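3. Materials and procedure

3.1 Picture sets

Our interest is in the words people use for things that are out of true: lean, slant, slope, tilt, tip, and the looser set that includes crooked, skewed and on the skew. To get speakers to use them we needed pictures in which something was at an angle, and we did not want all of them to come from the same sort of source. Line drawings were made for the study. Photographs were taken indoors and out of doors in Ernudmont. Computer-rendered views, two of which are given in Figure 2, made up the rest. No picture was shown with a title, and speakers were not told which set a picture belonged to.
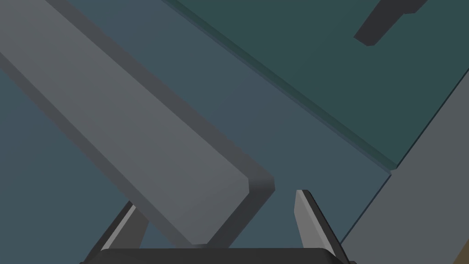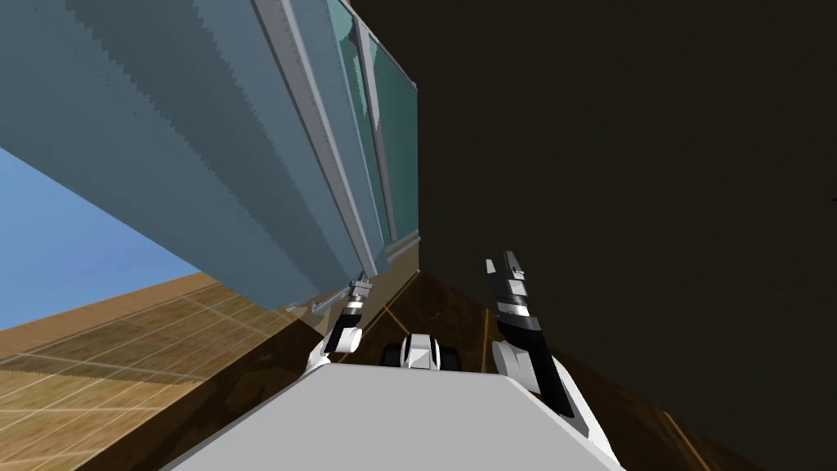
Figure 2. Two computer-rendered views.

3.2 Speakers

The speakers were 44 adults who had used English at home since childhood. They were found through notices in libraries and through two evening classes, one in Borkow and one in Nogueira. We asked each speaker about work and schooling, and in particular about any time spent in the building trades, in joinery or in technical drawing. People with that kind of background tend to keep tilt and slope apart in a way that others do not, and we wanted to be able to look at their answers separately. Nobody was turned away on these grounds.

All sessions were held between October and the spring. Those in Borkow took place in the late afternoon and those in Nogueira in the evening, after class. We do not think the time of day had any bearing on word choice, but some of the evening speakers were plainly tired and gave shorter answers towards the end.

3.3 Task

Speakers sat beside the interviewer and looked at one picture at a time. They were asked to say what was at an angle and how it stood, as if they were talking to a person on the telephone. The interviewer did not use any of the words under study. If a speaker pointed or made a shape with the hand, the interviewer asked for the same thing in words. If a speaker offered more than one word, both were kept, in the order in which they were said.

There was no time limit. We had tried a shorter version with a limit on each answer, and it produced a great many bare adjectives ("crooked", "squint") and very few verbs. Without the limit, speakers went back and corrected themselves, and these corrections turned out to be among the most useful parts of the material. A typical case is a speaker who begins with "it's leaning", stops, and changes to "well, it's at a slant, it isn't leaning on anything". Lean seems to call for something to lean on or a base to lean from, and speakers notice when neither is there.

After the pictures there was a short talk about the words themselves. Speakers were asked whether a roof could lean, whether a field could tilt, and whether a picture on a wall could slope. We treat these answers with more caution than the descriptions, as several people accepted in the talk a use that they had avoided throughout the task.

3.4 Written comparison

Spoken answers of this kind are open to the objection that they are brought about by the task. We therefore compared them with the Sendo letters, a collection of roughly 2000 letters written to a housing office by its tenants. Many of them complain about doors, shelves, sheds and fences, and so the words we are after come up often and without prompting. The spelling was left as we found it, except where a word could not be searched for otherwise (tilth for tilt, slopping for sloping).

The letters differ from the spoken answers in one obvious respect. A tenant is writing about something that ought to be upright or level, and the choice of word carries a complaint. "The fence leans" is a report, while "the fence is leaning" is usually followed by a request that somebody come and see to it. We have not tried to remove this difference, but it should be borne in mind when the two sources are set side by side in Section 4.

3.5 Coding

Each answer was divided into clauses, and each clause that placed something at an angle was given a code for the main word, its word class, and the thing that was said to be at an angle. A further code recorded whether the speaker named a point of comparison, such as the floor, the wall, an upright post or the edge of the picture itself. The last of these gave us the most trouble. "It goes up to the right" may refer to the object or to its place on the page, and where the rest of the answer did not settle the matter the clause was marked as unclear and left out of the tables.

Both authors coded all of the spoken material. Disagreements were mostly over tip, which can mean the end of a thing as well as a movement, and were settled by going back to the recording. The letters were coded by the first author alone.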